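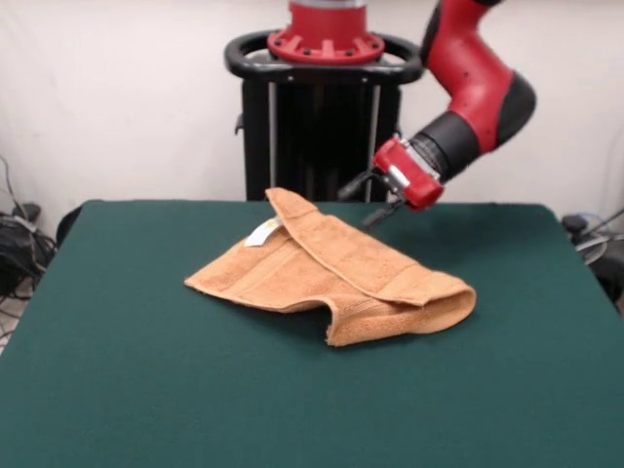
Thirds, then in half, and anyone who does it the other way was raised in a shed. So wrote a reader in Nistgate after this magazine ran a single paragraph on linen cupboards in the autumn, and the letters have not stopped since. Another correspondent folds in half, then in half again, then rolls, and would like it known that her towels stand up on the shelf like soldiers. A third simply closes the cupboard door quickly.

I had not realised towels were a matter of faith. I grew up in a house where they came off the line stiff as a fence paling and went into a basket, and stayed in the basket until someone needed one. The linen cupboard held board games, a fondue set and a sleeping bag that belonged to a cousin. When I moved into my own flat in Allbridge I bought two bath towels in a colour the shop called Biscuit, hung them over the door, and considered the subject closed.

Then I acquired a shelf. It is 44 centimetres deep, built by a previous tenant for purposes unknown, and it has ruined me. A towel folded in quarters hangs over the front like a tongue. A towel folded in thirds fits, provided the thirds are true thirds, and finding a true third of a bath towel by eye is a skill I would place somewhere between parallel parking and carving a chook.

The trouble is that terry cloth doesn't want to be folded. A bedsheet will at least hold a crease out of politeness. A towel has all those loops, and the loops push back. You bring one corner over to meet another and the hem curls under. You smooth the hem and the layer below has wandered off to the left. Somewhere in the middle of it the care label pops out, white and stiff, reminding you not to do whatever you did to it in the wash.

I asked around. My neighbour swears by a Stasura folding board, a hinged plastic affair designed for shirts, and lent it to me for a weekend. It does beautiful shirts. With a bath sheet it behaved like a deckchair. My sister recommended a book by a Finnish household firm, Rautiainen, which gives 11 ways to fold a towel, of which I can now do five. One of them is a swan. I have had no guests who seemed to warrant a swan.

What did help was the surface. I had always folded on the bed, where everything sinks, or against my chest with the middle pinned under my chin, which is how my mother did it and her mother before her. A table is better. A table with something slightly furry on it is better again, as I found when I borrowed the felt off the card table. The towel grips it. You can lay one edge down, walk your hands across to the other side, and the first edge will still be where you left it. I did my whole wash that way on Sunday and felt like a croupier.
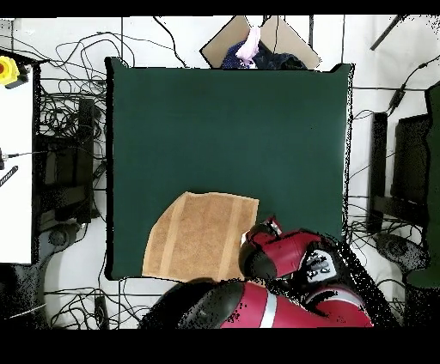
Folded flat, more or less square to itself, stripes running top to bottom.

Stripes, I should say, are cheating, and I recommend them. Any towel with a band woven into it has a built-in ruler. If the band runs straight along the fold, so does the fold. If it goes off at an angle, start again, or put that one at the bottom of the pile and say nothing. Plain towels give you no such guidance and cost more, a piece of pricing I cannot explain.

The thirds people and the halves people will never be reconciled, and I have stopped replying to the man who sent diagrams. But I can report on a month of doing it properly. The shelf looks very good. I've opened the cupboard more than once for no reason other than to look at it. The towels themselves are no drier, softer or cleaner than they ever were, and each one gets dragged out from the middle of the stack by whoever is standing there dripping, at which point the four above it slump forward and I go and fetch the felt.

Next month, if the letters editor allows it, fitted sheets. I have one here in a ball.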